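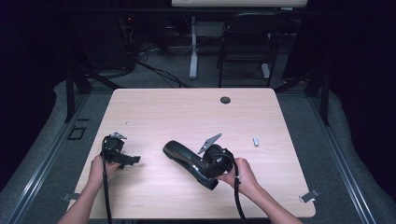 ## Before you sign for teleop gear, price the controllers

I've been handed the equipment budget at Rollwood for next year, and the biggest line on it is a teleoperation setup for the arm. The quote from Kullau is neat and short. Two controllers, one headset, mounts, a license. I don't believe it.

My trouble is with the controllers. They're game hardware with a cable and a bracket added, and the quote treats them like furniture, as if you buy them once and they sit there. An evening with one in pieces on the table in front of you will cure you of that idea. There's a black housing with its insides showing, a sheet-metal bracket, a cable that wants to go wherever your wrist is, and some small white bit that I would bet money isn't on anyone's parts list.

So I put in my own numbers:

- 200 dollars a year for spare cables
- 11 hours of bench time a month, which Kullau has down as zero
- 2,000 dollars held back for replacement controllers

Harpreet Turcotte thinks the last one is too much. Her argument is that Beven ran theirs for a whole season without buying a thing. Maybe so. I asked Beven who did the repairs and how long they took, and I'm still waiting.

Gaétan Pelletier wants to skip all this and pay for the Kennedy service plan. I read it twice. It covers "manufacturing defects" and says nothing I could find about brackets we bolt on ourselves. There's also a 50 dollar shipping charge each way, so a dead controller costs us money before it's even opened.

I'm not against buying the thing. I've asked Kullau for a price on bare housings and a cable length in writing, and the order stays in my drafts until January.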